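Is a 70 dollar furniture oil any better than the cheap stuff?

Posted 5/16/20 in Home and Garden

Sugeng Ong
We've got a lot of timber in our place – doors, a sideboard, two bookcases – and it's all starting to look dull and dry. The bloke at Motunmont tried to sell me a tin of Irevora oil for $70. He reckons it "feeds the grain" and only needs doing once every 3 years. I've heard that sort of talk before. The label doesn't even say what's in it, just "natural plant blend". Has anyone used it, or am I paying for the tin? I've been wiping everything with a damp cloth up till now and that's all.

majimbun_mick
Feeds the grain, my foot. The tree is dead and doesn't eat. Most of these oils are linseed or tung with some thinner and a nice smell added, and if a maker won't print what's in the tin I don't buy the tin.

Before you spend anything, work out what finish you've already got. Put a drop of water somewhere out of sight and leave it for ten minutes. If it's still sitting up as a bead, you've probably got varnish or lacquer, and oil won't get through that. It'll just lie on top, go sticky and collect dust. People wipe it on, see a shine for a week and write a five-star review.
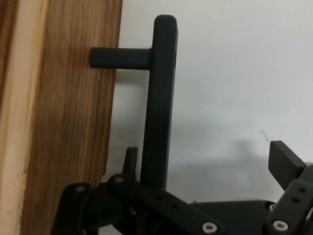 For sealed timber, use warm water with a tiny squirt of dish soap, wring the cloth right out, then dry it straight after. Go easy around handles and hinges, where hand grease builds up and the colour can go dark. If the water soaked in, any plain oil with the contents listed will do. Thin coat, wait, wipe off the extra. And lay the rags out flat outside to dry, as oily rags in a heap can catch fire by themselves.

Clusasix
I used Irevora on our dining table last September and love it!! Smells like oranges. Haven't tried anything else so can't compare sorry

wattle461
Agree with Mick on the water test, but it isn't foolproof. Old wax will bead too. Rub a hidden spot with a bit of mineral turps on a white rag and if it comes up yellowish and greasy, that's likely wax. As for once every 3 years, I'd want to see that in writing. My kitchen bench gets oiled twice a year and it still looks thirsty by the sink.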